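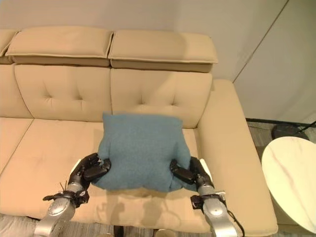
**Tiburcio Bañuelos**
Textile testing editor, Climholm

Groltgate opened its upholstery fabric mill to visitors on 9 April 2025. The weaving hall runs 15 looms on two shifts, and the tour covered warping, weaving and finishing.

The abrasion lab was the useful part. Plain weaves in the Kakeck line are rubbed in stages, with colour checked at each stop under a grey scale. One sample had reached 2576 cycles – no broken yarns yet.

Dye-lot records go back to December only. I asked for the older ones and was referred to head office.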